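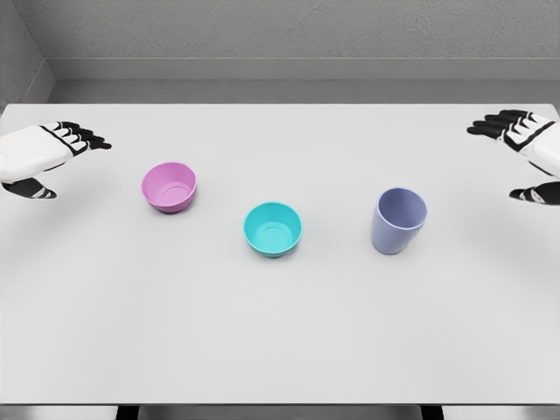

Figure 3. Two bowls and a cup on a white tabletop.

3.2 Portion size and bowl choice

Households in Palness kept a food diary for 12 days in January. 246 diaries came back, 17 unusable. Cereal servings ran larger in wide bowls, same as in the Zalen survey. Soup showed no diffrence. Snacks not analyzed yet. 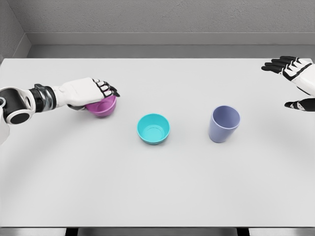
One respondent wrote that she fills whatever bowl is clean and stops when it looks full, so the size on the box means nothing to her. Similar remarks in othr diaries, see section 4.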